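Chapter 9
Passing Through Doorways with Two Raised Arms

9.1 Scope of the chapter

The previous chapter treated the base of a mobile robot as a disc and planned its path across open floor. A disc has no front, no shoulders and no hands. Once two arms are fitted the outline changes with every joint movement, and the doorway becomes the part of the house where most plans fail. This chapter sets out a method for planning base and arms together through a narrow opening, and reports how it was tested in simulation.

The method is called Gidey. It was developed on the Plarkdale set of simulated homes, which is used again in Chapter 12. Readers who have worked through the exercises on swept volume will already have most of the mathematics they need.

9.2 The problem

Let the robot stand in one room and its goal, a small table, in the next. The base must pass between two upright surfaces. The arms are held forward, since the task at the table starts as soon as the robot arrives, and folding them away costs time at both ends of the path.

The planner receives the joint angles, an estimate of the base position and the view from the robot's own body. In that view the upright panels converge steeply, the top of the body hides the floor directly in front of it, and one gripper may lie across the edge of a panel.
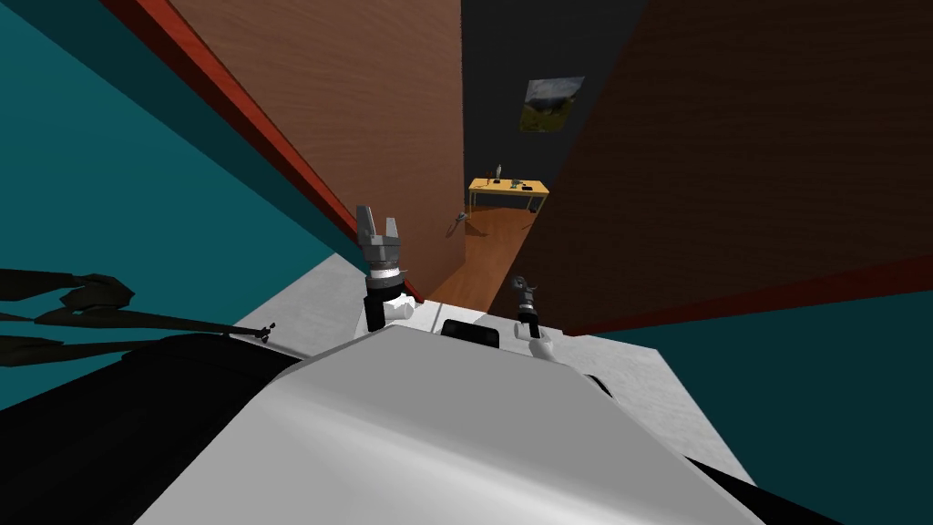
One reader of the draft objected that a doorway is a fixed object, that its width can be measured once and stored, and that a planner which looks again at every step is doing work it does not need. The objection holds if the base position is known exactly. In practice the estimate drifts, and a stored width says nothing about where the robot now stands in relation to the opening. Gidey keeps the stored width as a first guess and corrects the position of both edges at each step.

9.3 Outline of the method

Each planning step has two stages. In the first, the edges of the opening are located and the free gap is written as an interval across the direction of travel. In the second, the planner searches over base heading and over the shoulder and elbow angles of each arm for a posture whose swept volume stays inside that interval.

The arms are not required to match. One gripper may be carried higher or further forward than the other, and allowing this widens the set of usable postures considerably. The cost function penalises joint travel, so the planner does not fold an arm unless the gap demands it.

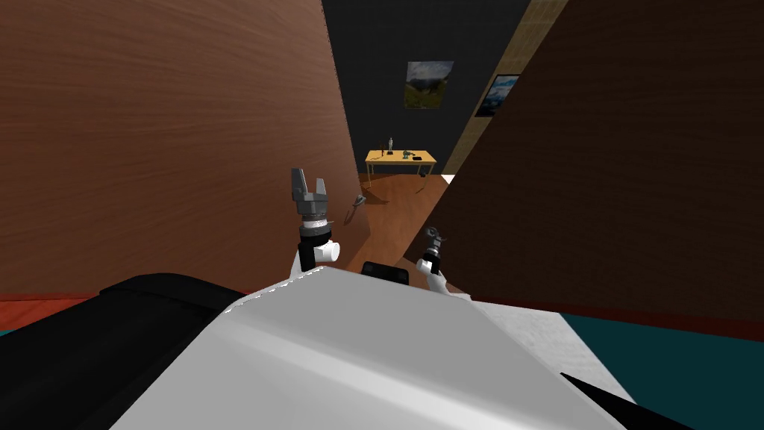 Figure 9.1 View over the robot's body towards the table in the next room, both arms forward. Simulated.

9.4 Test conditions

Trials were run in 19 simulated homes. In each home the start position was varied and the planner was given 70 attempts. An attempt counted as a failure if any part of the robot touched a panel or a door edge, or if the base stopped short of the goal. Contact with small objects on the floor was logged separately and is dealt with in Section 9.7.

Two planners served for comparison. The first folds both arms before every doorway. The second, Jakulico, fixes the arms in the posture they hold at the start and plans for the base alone. Jakulico is fast and does well in wide openings. Its failures are mostly contacts at the elbow during the turn into the opening, when the heading is still changing and the outer arm swings wide.

The edge-finding stage was kept the same for all three planners, so that differences in the results come from the search alone. Section 9.5 derives the swept volume of a single arm under a turning base.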